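Speaker notes: Small rooms, big echoes
Shiuli Mollah
Friday session, Tenholm hall, upstairs room

Before starting: ask for the fan to be switched off. Clap once from the front, loudly, and wait. Don't explain it yet. People will look up, which is what I want.

Opening

Good morning, and thank you for coming to hear somebody talk about rooms that sound bad! I love this subject and I get carried away, so wave at me if I run past the coffee.

Tell the story of the choir in Godska. I had moved there in March, knew no one, and joined the first group that would take an alto who couldn't read music very well. We rehearsed in a lovely old schoolroom with tall windows and bare plaster, and we sounded fantastic. Huge! Then we sang at a wedding in a carpeted hotel lounge and every wrong note came out and sat down beside us. Same singers, same songs. I went home and started reading about sound that night and I haven't stopped.

Pause here. Ask who has a room at home they avoid making phone calls in. (Hands usually go up fast. Kitchens win, then stairwells.)

What the clap tells you

Clap again. Ask them to listen to what comes after it this time. Walk to the side wall, clap there. Walk to the corner, clap there. It changes, and most people hear it right away once they've been told to listen for it.

Key point, say it slowly: sound leaves your hands in every direction, and most of what reaches your ears has hit something first. A hard wall sends most of it back. A curtain or a sofa soaks some up. Two hard walls facing each other will toss the sound to and fro, and that gives you the zingy flutter you get in an empty hallway.

If somebody asks about the difference between echo and reverberation: an echo is a repeat you can pick out, reverberation is a lot of repeats piled so close together that they smear. Don't go into the math. Offer to do it over lunch, I'd be delighted.
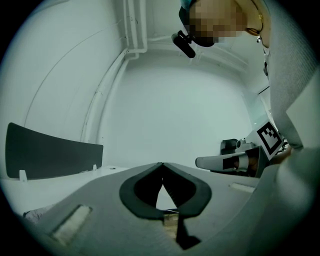

Soft things, and how much of them

Most people put foam on the wall and stop. Thin foam is fine for the hiss and sparkle at the top end, but it does very little for a low voice or a cello, and so you end up with a room that sounds dull and boomy at the same time. Thick is better than pretty. A packed bookcase does a surprising amount of good, and so does a heavy blanket hung with a gap behind it. Hold up the blanket here. Let the front row feel the weight of it.

Play clips 1 and 2. Same paragraph read in the same spare bedroom, first bare, then with the blanket up and a rug down. Don't talk over them! I always talk over them.

The Jayasinghe house

This is my favorite part. The Jayasinghe family had a dining room they'd given up on. Nine people around the table every holiday, tile floor, glass doors on one side, and Grandma had quit joining in because she couldn't follow a word. She told everyone she was tired. I think she was tired of nodding.

We spent one afternoon in there. Felt pads under the chair legs, a thick runner down the middle of the table, a wool rug, and three fabric panels on the wall across from the glass. The panels were old bath towels folded into frames, covered with a cotton print she picked out herself. Total spend was $80, nearly all of it on the rug, bought secondhand.

At the next big meal she told a joke. A long one, with voices. Let that sit for a second, then move on, or I'll get teary.

Slow down here and give the practical list out loud:

Start with the floor. Then the wall you face when you talk. Then the ceiling, if you're renting and brave. Leave some hard surface alone, a room with no life in it is miserable to sing in and a bit eerie to eat in.

Prundholm station

Switch of scale. The waiting hall at Prundholm is the most echoey place I've ever stood in, and I've been asked to leave it once for clapping. The announcements there are so loud that you'd expect to catch every one, and you catch nothing. Turning up the volume feeds the room as much as it feeds your ears. Lower speakers, more of them, each one playing quietly to the people close by, would do far more.

Play clip 3. Ask them to write down the platform number. Collect a few answers. I've had "seventeen" and "seventy" and "Evelyn" from the same row. The real announcement is for train 2722, and it doesn't mention a platform at all.

Try it together

If there's time, split the room in half. Left half takes off their coats and holds them up at shoulder height facing the back wall. Clap. Coats down. Clap. It's a rough test and the difference can be small, but it gets people on their feet, and somebody always wants to try it with the curtains too. Let them!

Questions I should be ready for

Egg cartons: no, sorry. They're light and thin and they barely do a thing.

Plants: nice to have, small effect unless you live in a jungle.

Noise from the neighbors: a different problem, and a harder one. Blocking sound takes weight and sealed gaps. Send them to the handout, second page.

Handouts are on the chair by the door. Take the blanket home this time.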